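The trouble with 73 per cent

The Tarnstead group's paper on learning to grasp from hand-held grippers has been passed around my office since November, and I seem to be the only one who read it with a frown. The claim is simple. People do small tabletop jobs with a plastic gripper in their hand, a camera on the gripper records it, and a policy trained on those recordings runs on an arm it has never seen. It managed 73 per cent on objects left out of training. Very nice. I'd still like to know 73 per cent of what.

The test set was 34 objects with 10 tries each. The paper counts a try as a success if the object leaves the table. It doesn't say how long it had to stay up, or whether it came back down in the same shape. For a block of wood, who cares? For anything with a bit of give in it, that is most of the question.

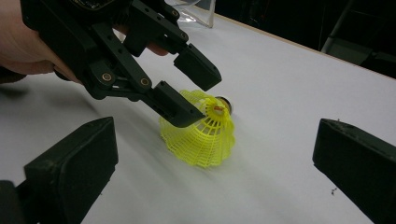 My own complaint is with the word "demonstration", which gets used as if every recording taught the same lesson. A person holding one of these tools knows a great deal that never reaches the camera. Take a shuttlecock on its side. The skirt is a thin mesh and the base is a rounded knob, and anyone who has played in a school gym knows which end can stand a squeeze. Put a blocky fingertip up against it and the view tells you where the finger is. It tells you nothing about how hard the finger is pressing. The person feels that through the handle, adjusts, and the adjustment goes into the data as a small wobble that the training may well smooth away.

The Santoro baseline, which did have force sensing, gets 2 sentences and no row in the main table. We're told it was "not directly comparable". Maybe so, but it was the one comparison I wanted.

I'm not against the method. It's cheap, it gets robots out of the habit of learning everything in one tidy lab, and the Vatton people were doing something much clumsier before it. But we tried the released policy on our bench at Soremville, and our results on soft things were poor enough that I stopped calling it bad luck. Our lighting is different and so is our arm, and those are exactly the changes it was supposed to shrug off.

What I'd ask for is dull. Publish the failures by object. Say what happened to the thing after it was lifted. Have somebody outside the group choose the test objects, and include a few that crush easily. If the number holds up after that, I'll happily quote it in my next grant application.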